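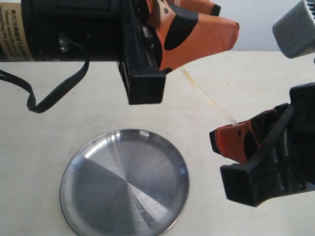
**Body corporate wants to charge for the hot water. Is it normal?**

**saulius_r**

Good evening to all. I live in a block of 30 flats and we have one central hot water system in the basement. Until November the hot water was inside the quarterly levy, everybody paying by size of flat. Now the manager, a company named Lavstead, wrote to us that each flat will get its own meter and we will pay for what we use.

In principle I am not against it. But the letter says every owner must pay for the installation, and also there is a "reading fee" each quarter, and the amount of this fee is not written anywhere. I asked by email and the reply was that it will be "in line with the market".

My questions are:

1. Can they do this without a vote?
2. Is a reading fee usual?
3. Does someone have experience with the meters from Rilis? This is the name in the letter.

I have lived in this country for nine years but this is my first time as an owner, so please excuse me if the question is simple.

---

**pacheco_flat4**

Not a simple question at all. In our building it went to a general meeting and it needed more than a plain majority. But this depends on your state and on your by-laws, so the first thing is to ask for the by-laws in writing. You are an owner, you have the right to see them.

Reading fee: yes, we pay one. It is small but it went up two times already.

---

**Luana Sales**

I want to give the other side, as I was the one who pushed for meters in my building.

Before, we were two people in a small flat and next to us was a family of six with a slightly bigger flat. They paid nearly the same as us. They are lovely neighbours and I never blamed them, but it was not fair. After the meters our part went down by 70 dollars in a quarter. I did not change anything in my habits.

So before you fight it, Saulius, look at how many people live in your flat compared to the others. Maybe you will be on the winning side.

---

**saulius_r**

Thank you both. We are two adults and a baby. The baby arrived in the spring, so now the washing machine works each day, but it takes only cold water. I think we would win a little or lose a little.

What bothers me is the manner. One letter, no date for a meeting, and a form to sign and return.

---

**wfagundes**

Do not sign the form. Not yet.

I will tell what happened in our case. The form looked like permission to enter the flat for the plumber. On the back side, in small letters, it was also an agreement to a supply contract with a company nobody in the building had heard of. More than half of the owners signed. It took us a long time and one solicitor to get out of it.

Perhaps yours is innocent. But read the back side.

---

**Luana Sales**

@wfagundes this is a horrible story, but I don't think it is typical. Our form was only for access and it said so in the first line. I worry a little that people read such a thread and decide that every manager is a thief.

---

**wfagundes**

I didn't say thief. I said read the back side.

---

**Anselmo F.**

Retired plumber, thirty-one years in the trade, mostly in blocks like yours.

About the technical side. In older buildings the hot water often doesn't enter the flat at one point. There can be one riser for the kitchen and another for the bathroom, and then you need 2 meters per flat. It makes double cost for the installation and sometimes double the reading fee as well. Ask how many risers you have before you discuss any price. If the manager doesn't know the answer, then he has no real quote in his hand.

Second thing. The ring main in the basement loses heat all day long, if people use the water or not. Somebody pays for that. With meters only, the losses are usually shared in a different line of the bill, and this line can be bigger than people expect. Is the pipe in your basement insulated? In many blocks that I saw, the cheapest improvement was to put proper lagging on the pipes and leave the billing alone.

I have no opinion on the brand. I fitted many makes and they all count litres.

---

**saulius_r**

Anselmo, this is very useful, thank you. I went down to the basement after your message. Some pipes have grey foam on them, but the long one along the wall is bare, and when I put my hand near it I felt the heat. I will write it to the manager.

For the risers I have to ask. I believe kitchen and bathroom are separate, as they are on opposite sides of the flat.

---

**Anselmo F.**

Then you have most likely two. Look in the cupboard behind the bath panel and under the kitchen sink. If there is a separate stop valve for hot in each place, you have your answer.

---

**wael.b**

Sorry to come in with a disagreement. I don't think insulation and meters are one or the other. We did both in the same winter. The total quote was $2,793 for the lagging and a new pump, paid from the sinking fund, and the meters were paid by owners. The gas bill of the building became smaller the first year. How much is from the lagging and how much is from people taking shorter showers, I can't tell you, and I don't believe anyone who says he can.

Also a warning on Plellum, if this name comes up for the billing. Their meters were fine but the invoices came late, twice for two quarters together, and it was hard for the pensioners in our block.

---

**pacheco_flat4**

We had Plellum too and no trouble with the invoices. The telephone line was a different matter, I once waited through my whole lunch.

---

**wael.b**

Then perhaps it depends on the branch. I only know ours.

---

**saulius_r**

Small update. I looked under the sink and behind the panel, and there are two valves. So Anselmo was right. I also turned the form around. The back side is empty, Wellington, but on the front it says "and associated terms", and the terms are not attached. I asked for them.

Three other owners on my floor have now agreed to wait with the signature until we receive the terms and the price of the reading fee. One neighbour has signed already and says he wants only peace. I understand him also.

---

**wfagundes**

Good. Ask for the terms by post as well as by email, and keep the envelope.

---

**Luana Sales**

And please come back and tell us the fee when you have it. I am curious if it is more than ours.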